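How many clothes-folding examples before I train?
posted in Home Robotics Help by pritley_jo

So I'm collecting folding examples at home with a pair of hand-held grippers (yellow fingers, camera on top of each) and I'm up to 500 short recordings. I do everything on the bed next to the gray board. My test policy from June still bunches up sleeves. Is 500 just too few, or is my setup the problem? Two views from my grippers:
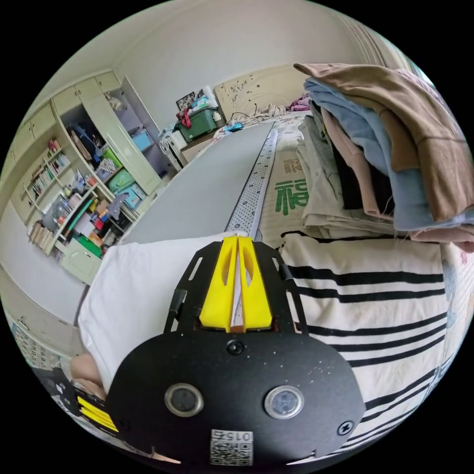
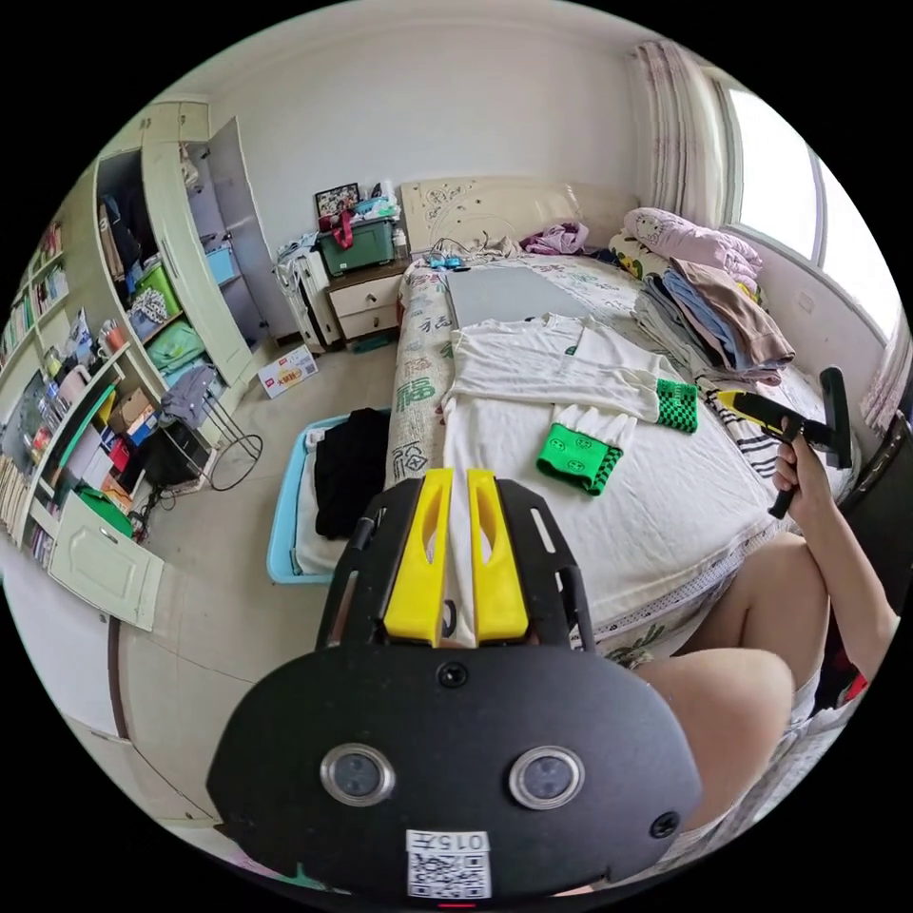

Waqas Arain
Both, I think! I was stuck at 500 too and things only got better for me near 2000. But look at your second picture – the white long-sleeved top is spread out flat. If every recording starts that neat, your policy never learns what to do with a twisted sleeve. Toss the shirt down before each take, and do 40 takes starting from a real mess. I'd also move that stack of folded clothes now and then so it doesn't become a landmark. Keep the failed grabs if you recover from them, I'm so glad I kept mine.

brakbridge_tom
3000 minimum. Anything less is a waste of time.

Sjöberg_fan
I don't agree with 3000, it depends on the garment. I'd stick to one shirt first – get that working, then add pants. And check your finger gap reading before each batch, mine drifted and I lost a whole evening of takes.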